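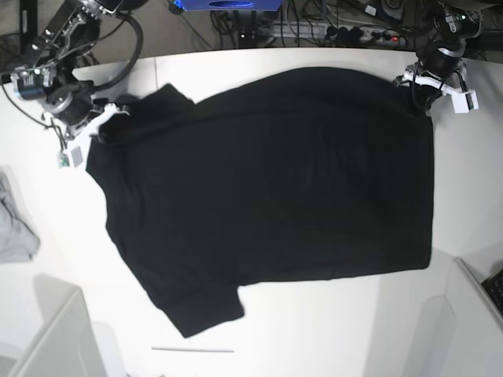

Figure 2. Bimanual grasp on a short-sleeved T-shirt laid sideways on the white tabletop.

4.2 Rules for recording folding episodes

We wrote the Sosstead rules after our first round of collection in December, when two operators could fold the same shirt well and still leave us with data that no one else could compare. The set has grown to 2312 episodes, and we are delighted by how much a few plain rules have helped!

Rule one covers the start state. The garment is spread on the tabletop with both upper corners free to be grasped, and small wrinkles are left alone. Ironing a shirt flat by hand makes the task easier than it will ever be in a home – and policies trained that way struggled on the Rajan test set. 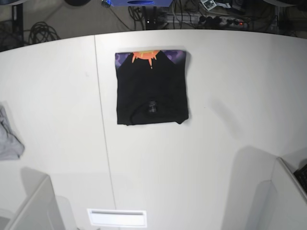 An episode counts as a success only if the fold is compact, lies flat and stays put with both grippers clear of the cloth. Bindu Chacko proposed scoring this from the final view alone, and agreement between raters rose at once.

Rule two concerns arm motion. Cables need enough slack for the full reach of each wrist, and operators check this before every block of 500 episodes. 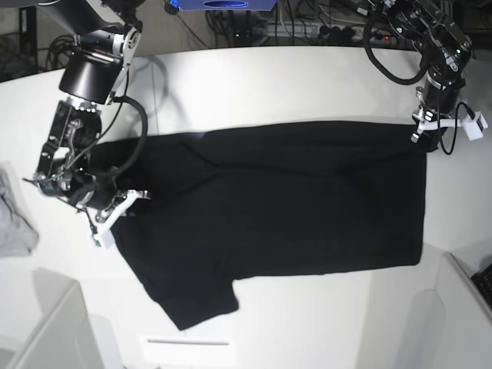
Failed grasps are kept and labeled under one of 6 codes. We strongly encourage other groups to do the same, as the Brornico baseline learned its best recoveries from exactly these episodes.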